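← Do you still need a checkbook?

A Day at the Coin Works: My Visit to Eichhorn
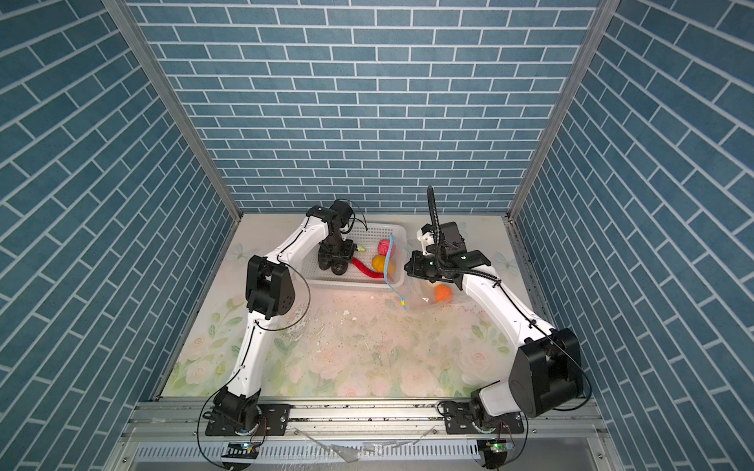
My brother-in-law told me over breakfast that going to look at coins being made was like touring a typewriter plant, and that I could save the gas money and watch my phone pay for my coffee instead. He has a point, sort of. I use cash maybe twice a week now, and one of those is the car wash. But Eichhorn only opens its doors for visitors in March and in the summer, I had my name down for the early group, and I was going whether he liked it or not!

Eichhorn doesn't make real money, I should say that up front. They strike tokens and medals, and they make blanks (the plain metal discs, before anything gets stamped on them) for other outfits. Car wash tokens, transit tokens for the few places that still take them, arcade tokens, those heavy souvenir coins you get at the top of a mountain. If you grew up in Flulberg you had an Eichhorn token in your pocket for the bus. I still have 6 of them in a jar, no good for anything, and I will not be throwing them out.

The building is out past the rail yard, and the sign is small, so I drove by it and had to turn around in a tile store parking lot. Check-in took forever. You leave your bag, your watch, your keys and every bit of change you have on you in a locker, and they write down how much change it was. I had 18 cents. The person at the desk read it back to me very seriously and I signed for it.

There were two groups, and mine went through the blanking hall first. Wow, it's loud. They hand out ear plugs and then our guide talked to us through a headset that fit over the ear plugs, so I caught maybe two thirds of it. Strip metal comes in on big coils and goes through a press that punches the discs out, and what's left looks like a long ribbon of Swiss cheese that gets chopped up and melted down again. I asked how much of the metal ends up as scrap and got a polite smile. Same smile when somebody asked about prices, and again when somebody asked who their biggest customer is. Fair enough, I guess, but don't come expecting hard numbers.

What they would talk about was cost in general, and that part I loved. A small coin needs nearly as much handling as a big one. It has to be punched, cleaned, given its rim, struck, looked at, counted and bagged, and the truck that takes it away burns the same fuel whatever is printed on the face. So the less a coin is worth, the worse the deal gets. I knew that already from reading about it, but it sinks in when you're standing next to the machine and can feel the floor shaking. All that for something people leave in a dish by the register!

The striking room is quieter than you'd think, or maybe I was half deaf by then. You look down from a walkway. The dies wear out, and they have a case of worn ones by the stairs with the design gone mushy, a lion that looks more like a potato. We each got to pull a lever on an old hand press and strike our own token with the Eichhorn tower on one side and a blank back. Mine came out a little crooked. The woman behind me had hers perfectly centered and was very pleased with herself.

After that came lunch (a cheese sandwich, an apple, coffee from a big urn) and a talk from Dedau, the company that handles the coin sorting and the change machines. I expected a sales pitch and it was a bit of one. They've got a bulk sorter they call the Asar, and it was set up so people could dump in a bucket of mixed tokens and watch it sort. It's fast. It also jammed once on a bent one and we all cheered, which the Dedau folks took pretty well. The speaker's view was that coins will hang on longest where people are in a hurry and the amounts are tiny: laundromats, lockers, shopping carts, parking in small towns. Cards cost the owner a fee on every sale, and on a small sale that fee bites. I'd never thought of the laundromat guy as the last defender of cash, but okay.

The question I really wanted answered was what happens to Eichhorn if all of that goes too. The answer was medals, mostly. Marathons, apparently, can't get enough of them. Also casino chips, though they don't make those yet and somebody seemed sorry to have brought it up.

A few practical things if you want to go. Tickets are $3, and kids get in free but have to be tall enough to see over the rail on the walkway, so call first. Wear closed shoes, they will turn you away in sandals and I saw it happen. The shop only takes cards. Yes, the coin factory shop only takes cards! I had to go back to the locker for my wallet and then wait behind a school group to pay for a keychain.

I got my 18 cents back and signed for it again. On the way home I stopped at the car wash and looked at the token before I dropped it in the slot, and there was the little tower, right there under the rim. I've been using those for years.

Posted Jul 8, 2025
Shares: 18
Comments: 6

Recent posts
Do you still need a checkbook?
My bank closed its Flulberg branch and here's what I did
Rolling coins by hand vs. the machine at the grocery store
Foreign change: what to do with the leftovers
What a card fee looks like on a $2 coffee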